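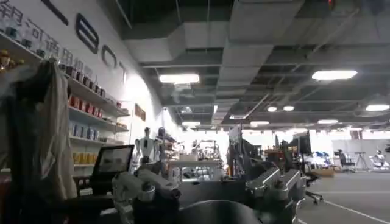 Saltumlow, Feb 20, 2019

Ticket: arm stops during drum unload, rule sheet says it shouldn't
Status: open, waiting on Fekside
Priority: medium

Hi all, me again! I'm opening this one because we have a disagreement between the controller and our own rule sheet, and I'd like it settled before the March review instead of during it.

Short version: the arm goes into the drum, closes on a garment, starts to back out, and drops into protective stop. The message is "path force above limit." Our handling rules (the Prakero sheet, section on enclosed openings) say the limit inside a drum is 83 newtons. The controller page says 83 too, so I figured we were fine. We're not fine.

What I tried, in order:

Restarted the controller. Same stop on the next pull.

Checked the tool weight setting. It matched the label, so I left it alone.

Ran the pull with an empty gripper. No stop at all, and I ran it plenty.

Put the clothes back in and slowed the exit from 600 mm/s down to 500. Still stops, just a little later in the move. (I know, I know, the sheet wants us slower than either of those near a rim. More on that in a sec.)

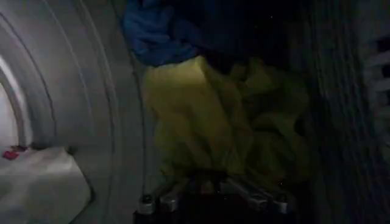 My best guess is that the load is tangled. When one piece is wrapped up with another, the arm ends up hauling on the whole pile, and the force climbs fast once it all bunches up at the rim. The sheet has a rule for exactly this: close, lift a little, pause, read the force, and only then back out. Our program skips the pause. I looked at the older version from Salgado and the pause is in there, set to 2 seconds, so somebody took it out along the way to save cycle time. Could've been me, to be fair!

Please DON'T raise the force limit to make the message go away. I've seen that suggested on two other tickets and it's against the sheet, plus the limit is there for the person who reaches in after a stop. Same goes for clearing a stop from across the room. Walk over, look in the drum, hit hold, then clear it.

Questions for Fekside: does the exit speed in the program override the slow zone at the rim, or is it supposed to be the other way around? And is the pause allowed to be shorter if the force reading is already steady?

Update, same day: put the pause back and dropped the exit speed to the sheet value. No stops so far, but I want a full shift on it before I close this. Log is attached to the ticket.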